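# A Stop Rule Belongs in the Standard

*Lovely Talavera*

The draft code of practice for retail handling robots, now open for comment, runs to 142 pages. Most of them concern force limits, guarding and electrical safety. Only 2 deal with what a robot should do when it is unsure of what it is holding, and those pages leave the matter to the supplier. In the view of this writer, that is the wrong place to leave it.

Shops and canteens are not factories. Stock changes from one delivery to the next, displays are rearranged by whoever is on shift, and customers put things back where they please. A machine that serves such a counter will meet items it has not met before, set down at angles that were not planned for. The existing rules for fixed industrial cells assume that the part arrives in a known place. They offer little help to a store manager who must decide whether a machine may work beside the public.
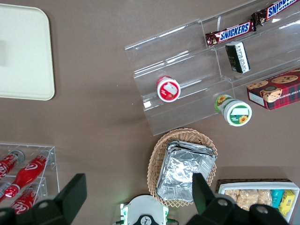 Who should decide when the robot must stop?

The operator of the site should decide, within limits set by the standard, and the supplier should be required to build the machine so that the decision can be carried out.

Many suppliers resist this view. During the first round of comments, Bralla argued that stop thresholds are a matter of engineering and that site staff lack the training to set them. The concern deserves a fair hearing. A threshold set too low will halt the machine all day, and staff will soon find a way around it. Yet the same objection was once raised against letting staff set conveyor speeds, and the answer then was a limited range of settings, with a written record of each change.

The trial at Mercado followed that model. Its counter robots were given 4 levels of caution, and the shift lead chose among them. A catalog of 256 products was tested at each level before any customer was served. Soft or crushable packaging, such as foil containers, was assigned the two most careful levels, and glass was excluded from the work altogether. When a grip could not be confirmed, the machine held its position and called for a person. Niltel, which supplied the arms, accepted these terms in its contract.

The code should adopt three provisions from that trial. Every machine should have a plainly marked setting for caution. Every change to the setting should be logged with the name of the person who made it. Any product not on the tested list should be left alone until it has been added. Fumon has asked that the last provision be advisory for small shops, and a longer period to comply may be reasonable in their case. An exemption would not be, for small shops are where shelves change most often and where a spare pair of hands is hardest to find.

Comments on the draft close at the end of November. Site operators have so far sent very few, and they are urged to read section 4 before that time.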